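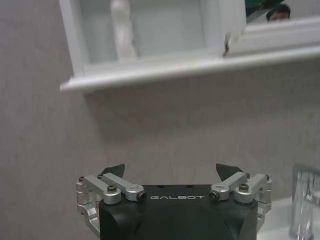
The white wall cabinet, the one this whole post is about.

I've been putting off the bathroom clear-out since the clocks went back, and on 22nd December I finally ran out of excuses. My sister and her two are staying until January and they all travel with more bottles than clothes!

So everything came out and went on a towel in the hall. Three half-used tubes of toothpaste, plasters in every size except the useful one, a bath oil from a shop in Bunbridge that I loved for a week and then forgot (it smells of oranges and a bit of floor polish). Cough mixture went in the bag for the chemist. So did the eye drops.

I wiped the shelves with warm water and a drop of washing-up liquid - nothing fancy - and left the door of the room open for an hour with the heater on. Total time 90 minutes, including tea.

Rules for putting things back: daily stuff low down, guest stuff above, spare soap goes under the stairs with the loo roll. I give it until Boxing Day.

Next up is the airing cupboard, if I can get the door to shut long enough to open it properly.

© Ximena Ojeda | Contact | Back to top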